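4.3 Setting up the two-compartment bin

This section covers placing the Oteck bin on the bench, checking it and loading the practice blocks. Read section 4.1 (bench height and floor clearance) first.

Contents required: one metal bin, six blocks (three red, three green), a soft brush, a dry cloth, a steel rule.

1. Clear the tabletop and wipe it down. Grit under the bin will mark the wood.

2. Lift the bin with one hand under each end. Do not lift it by the divider.

3. Set the bin down with the larger compartment toward the operator. The narrow compartment goes to the rear.

4. Leave at least 305 mm between the bin and any wall or shelf behind it.

5. Press down on each corner in turn. If the bin rocks, shim the low corner with card until it sits flat.

CAUTION: The rim can be sharp on older bins. Wear gloves when lifting.

6. Brush out both compartments, working from the divider toward the walls.

7. Run the cloth along the foot of the divider. If it snags on the seam, stop and report the bin for repair.

8. Place all six blocks in the front compartment. They do not need to be lined up or sorted by colour. Leave the rear compartment empty at this stage.
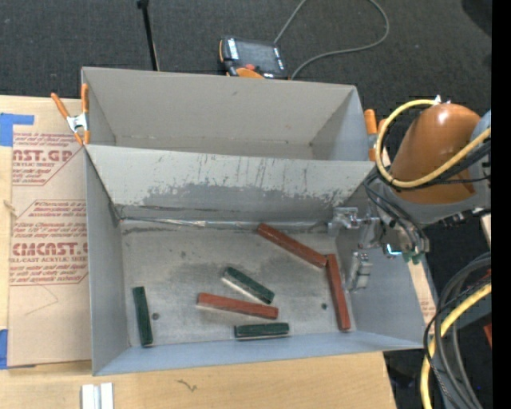
Kazimiera Chmielewska

The red blocks are the longer of the two types. Mixed angles are acceptable, and so is a block lying close to a side wall. Blocks must lie flat on the floor of the compartment. If one is resting on another, lift it off and set it down separately.

Note: Surface wear on the divider, including scratches, flaking and dark streaks, does not affect use. Do not sand or repaint it. New paint changes the colour of the grey and the bin will then need to be rechecked under section 6.

9. Measure the gap between any block placed along a side wall and the wall itself. If it is less than 25 mm, move the block toward the centre.

10. Record the bin number and the block set number on the bench card.

Replacing blocks

Replace a block when an edge is chipped deeply enough to catch a fingernail. Order by colour and length from the Hendetti parts list. Blocks from the earlier Nowicki set are a different length and must not be mixed with the current ones.

Cleaning interval

Brush the bin out after every 40 loadings, or at the end of the shift if that comes first. Use a dry cloth on the floor of the compartment. Water can collect in the seam and should be kept out of it.

Storage is covered in section 4.4.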